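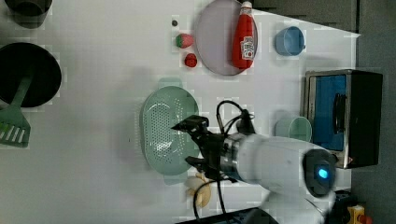

Kitchen swap is back in July - 6 pm, side door at Molis Hall, doors shut when the tables are full so don't leave it late. Last time 56 of you came and we ran out of parking, so walk if you can. Randia Street lot is closed for repaving.

Bring: clean pots, pans, bakeware, small stuff. Play kitchen sets fine too. No knives please, no glass with chips. Anything with a plug goes to the testing table first - ask at the front.

Take what you need, no tickets this year. Leftovers go to the Lumora thrift store the next morning and we still need two cars for that, hatchback or bigger.

Also - the coffee fund is at 800 dollars, another 100 and we can finaly replace the urn. Jar will be by the door. Reply to this email if your bringing a folding table.

Molis Hall News | Contact us | Copyright Molis Hall Neighbors | Back to top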